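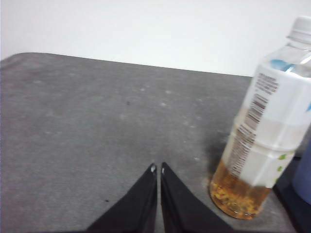
Member safety checklist: Stevoner dating site
Checked by Effie Moffat, 27 June 2026
Site version: web, standard membership. Scope: sign-up, messaging, blocking, payment and account closure. The mobile app is checked separately by Kiran Kanaujia.

1. Sign-up and identity

1.1 Email address confirmed before profile goes live – Pass
1.2 Date of birth required, under-18s refused – Pass
Comment: Refusal can be avoided by going back one page and entering a different year. Session should be locked after the first refusal.
1.3 Photo check offered – Pass
1.4 Photo check badge explained to other members – Fail
Comment: The badge reads "Verified" with no further text. A member could take this to mean that name and age have been checked. Only the photo is compared.

2. Profile privacy

2.1 Surname hidden by default – Pass
2.2 Distance shown in bands – Partial
Comment: Bands are used in search results. The profile page still gives the exact figure. Test account set to Ekavthorpe showed as 9 miles from the second account.
2.3 Profile excluded from search engines – Pass
2.4 Last login time can be hidden – Pass

3. Messaging

3.1 Warning shown when a message asks for money – Pass
3.2 Warning shown when a message contains a phone number – Fail
Comment: Works for numbers typed as digits. Numbers spelled out in words pass through with no warning. Same fault as at the last check in September.
3.3 Images blurred until accepted – Pass

4. Blocking and reporting

4.1 Block available from profile and from chat – Pass
4.2 Blocked member cannot see profile – Pass
4.3 Report acknowledged – Pass
Comment: Two test reports sent. Both were acknowledged by automatic email, one with a case number and one without.
4.4 Chat kept as evidence after blocking – Partial
Comment: Kept for 30 days. The help page does not give this period.

5. Payment and closure

5.1 Renewal date shown before payment – Pass
5.2 Card details removable by member – Not tested
Comment: Payments are handled by Tiongson and the test card had expired. To be repeated with a new card.
5.3 Account can be closed without contacting support – Pass
Comment: Four screens, two of them discount offers. Slow, but it can be completed.

Actions
2.2 and 3.2 – Rameck development team, before next release.
1.4 and 4.4 – wording changes, Effie Moffat to draft.
1.2 – raised as new, no owner yet.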